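I got to Torquil Halliday's place at nine in the morning and he already had coffee going and a stack of contact sheets on the chair I was supposed to sit in. "Just put those on the floor," he said. So I did, very carefully!

Torquil has spent most of his working life photographing ferry crossings, and his new book, Pivine, gathers 80 of those pictures (out of 982 he scanned last winter). I'd assumed the title was a town. "No, it was a boat," he told me. "A terrible little boat. I was sick on it twice."

What I really wanted to ask about was the passengers. They hardly ever look at the lens. Does he ask them first? "Sometimes after. If somebody minds, I don't print it. Lionel Barbier, who taught me, never asked anyone, and we argued about that until he stopped picking up the phone."

His editor, Hauwa Oyewole, wanted captions. Torquil didn't, and they went back and forth for most of August before settling on a list at the back. "She was right," he says, looking a bit pained. "People want to know which river it is."

The first printing is 1,000 copies, from Bailly, and he has signed 65 so far. His hand hurts, he says, and he's started shortening his last name.
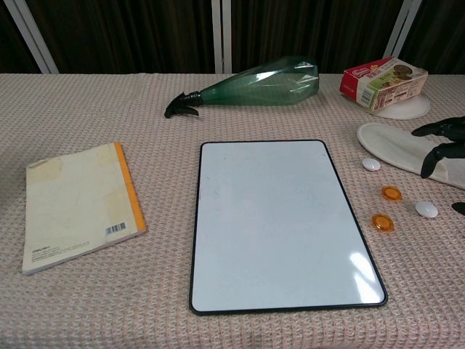

On going back to film

He sold his digital camera in the spring and hasn't missed it much. "I was checking the screen all the time," he said. "A whole crossing would go by and I'd be staring at my own thumb." He's down to two rolls a trip now, and he's eyeing the night boats next.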